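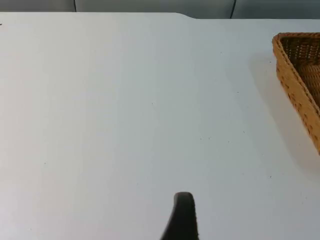
4. Placing and zeroing the scale

The Dulum kitchen scale is a simple device with strong opinions about where it lives. Give it a firm, level surface and it will behave for years. Put it on a dish towel and it will invent numbers.

4.1 Leveling

1. Turn the scale over and peel the film off all the feet. People miss one. It is usually the back left.
2. Set the scale down at least a hand's width from the wall.
3. Press gently on each corner. If it rocks, turn the nearest foot until it stops.
4. Leave it alone until the display settles on 0.

Note: A refrigerator running on the same counter can make the last digit wander. Move the scale. The refrigerator will not go without a fight.

4.2 Weighing in a bowl or basket

1. Place the empty container on the platform.
2. Press TARE once. Pressing it five times in a row opens the language menu, and the way back out is in section 9.
3. Wait for 0, then add the food.
4. When you lift the container off, the display shows a negative number. This is its weight. It is not a complaint.

Wide containers can hide the display. Hold HOLD (we are sorry about that) before lifting, and the reading stays up long enough to write down.

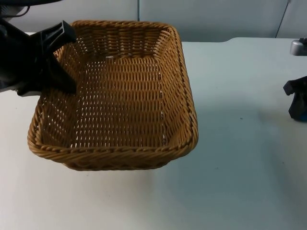
4.3 Calibration

Calibrate after moving house, after changing the battery, and after any drop you intend to deny.

1. Clear the platform and switch the scale off.
2. Hold TARE and press ON. The display shows CAL.
3. Put a 2000 g calibration weight in the center. Two bags of sugar are close, but close is what you are trying to fix.
4. Wait for the beep, remove the weight, and switch off.

Caution: Do not lean on the platform to see what you weigh. The sensor bends, and it does not bend back.

If the display shows 2866, the weight was off center, so start again at step 1. If it shows 2119, the battery is too low to finish. Both codes clear when you switch the scale off.

4.4 Cleaning

Wipe with a damp cloth. No dishwasher, no oven cleaner, no holding it under the tap "just for a second." Flour under the platform comes out with a dry pastry brush — or with patience, upside down, over the sink.
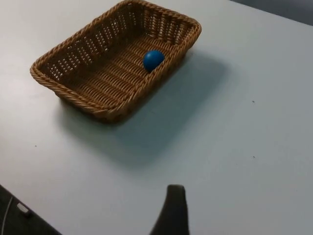 Lakshmi Warrier

Section revised 13/10/2021. The earlier edition told you to store the scale on its side. Please don't. Keep it flat, with nothing on top, and take the battery out if you won't be baking until March.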